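The Long Way Back to the Dinner Plate

Stullusport used to make plates. At the high point there were seven potteries along the river, and most kitchens in the county had something from one of them in the cupboard. The last of the big works closed when the cost of gas went up and the hotel trade moved to lighter, cheaper ware from overseas. The brick buildings stayed. One became a furniture store, one became apartments, and the one at the bottom of Mill Street sat with its windows boarded.

That building now houses Rallell, a small pottery that makes tableware and nothing else. It opened with one electric kiln and a secondhand wheel. Today it has three kilns, a glaze room and a shop that opens at ten in the morning and closes when the shelves look thin.

The owners decided early on that they would not make vases, lamps or ornaments. The reasoning was practical. A household buys a vase once, but it breaks plates every year and wants replacements that match. The old factories understood this and kept their patterns going for decades. Rallell has kept to five shapes since it opened and has changed only one of them, a soup bowl that tipped when it was stacked.

A plate is harder to make than it looks. A mug holds itself up while it dries, but a wide flat piece of clay wants to move. If the edge dries before the middle, the rim lifts. If the bottom is too thin, it sags in the kiln between the foot and the center. The first season, 35 plates out of every 90 went into the scrap bin. Slower drying under plastic brought the losses down, and so did a small change in the clay, which now has more grit in it than the potters would like to throw with.

Glaze was the next problem. Restaurants want a surface that stands up to steel knives and a commercial dishwasher, and many of the soft, satiny glazes that sell well at craft fairs do not. Knives leave gray lines on them that have to be scrubbed off with paste. Rallell tested its recipes for most of a winter at El Idrissi, a restaurant four doors up the hill, where the kitchen used the samples for family meals and sent back notes with the damaged ones. Two recipes out of 20 made it through.

The colors were argued over as well. White is the safe choice, and most chefs still ask for it first. Pale greens and grays come second, partly for the way they look under tomato sauce, roasted carrots and other warm-colored food. Dark plates photograph nicely and show every fingerprint and water spot, so the pottery fires them only to order.

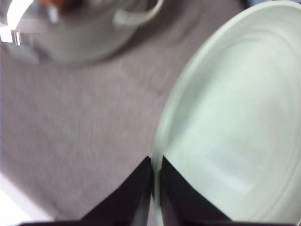 Size is another matter on which the buyers have changed their minds. For years dinner plates got bigger, until many no longer fit in the wall cabinets of older houses. The shop in Stullusport hears about this often. Customers bring in a tape measure reading from home, or a plate that belonged to their parents, and ask for something close to it. The pottery's best seller is now its second-largest plate, which goes into a standard cabinet with the door shut.

There is more work coming. Sondby, a housewares shop on the coast, has asked for a regular supply beginning in January, and filling that order will mean another kiln and a second person in the glaze room. The building has space for both. The wiring does not, and the electrician's quote is pinned to the wall by the back door — next to a list of the shapes that customers keep asking for and the pottery has so far declined to make. A butter dish is at the top.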